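Ticket 442 — wrong film stills showing on actor pages
Opened: 1 February 2025
Status: Waiting on support

Hi all, me again! I look after the Bengali film section on Osum, and something odd is going on with the actor pages. Anyone whose filmography has more than 30 titles gets the list cut short, and the last few films turn up on somebody else's page (one poor comedian now has a whole run of romantic leads to his name). I first saw it on the page for Munshi, the village drama, where the cast list had only nine names and two of them were the same man.

What I've tried so far: cleared the cache, logged out and in, switched from Galta to the plain editor and saved the page again. Saving again fixes the list for a few minutes and then it goes right back — really maddening when you've just typed in all the release years by hand.

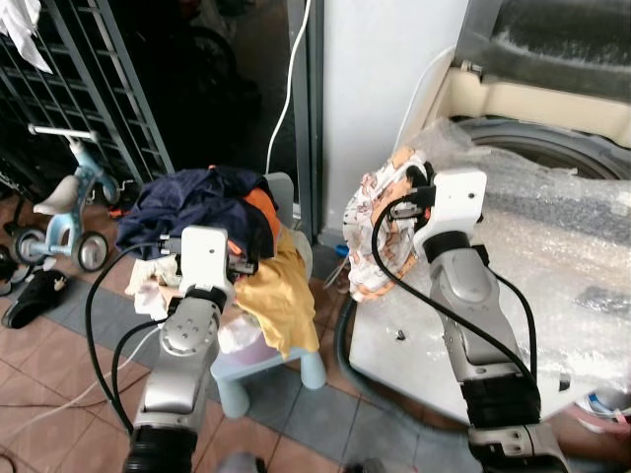

Attachment 1: laundry corner, clothes piled on a light blue stool

I also ran the export, and it gave me 181 film entries for the section, all with the right actors attached. So the data looks fine to me and I'm guessing the trouble is in how the page gets built. Could it be the Falness template? We moved over to it in June and the older pages that never got moved are behaving nicely.

Update, same day: I put one actor back on the old template and his list is complete again, with the early supporting roles and everything. I haven't touched the others in case you want to see them broken. Can you tell me if it's safe to switch the rest back, or will I lose the award tables?

Related tickets
Award tables missing after template change
Duplicate cast names on Munshi
Galta editor drops release years
Two actors with the same name, one page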